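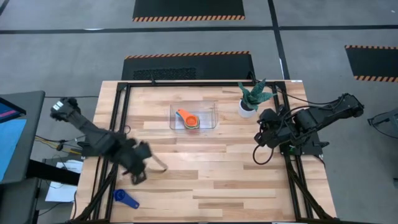

Hi, I'm Kelechi! I look after the trial program for the Flimeck two-arm tabletop kit, and I'm looking for 6 people in Mundville to spend some time with it this October and tell me what they really think.

You don't need any robotics background (I used to sell garden furniture, so I'm in no position to be picky). You'll sit down with the kit, follow the starter guide and get the arms sorting ordinary kitchen stuff like measuring cups into a bin. Then you write up what annoyed you. Please be blunt! Our last guide had almost 1000 words on cable routing and I'd love to know if anyone reads that part.

Each person does 2 sessions at our Bellamy workshop, starting at 9 in the morning, and gets $800 once the second write-up is in. Lunch is on us, and the parking lot behind the building is free.

You should be 18 or over and okay with being on your feet for a while. If you already own a Nilerex kit, I'd especially like to hear from you.

Send a few lines about yourself to Ladi Nwosu at the front desk, or just call and ask for me.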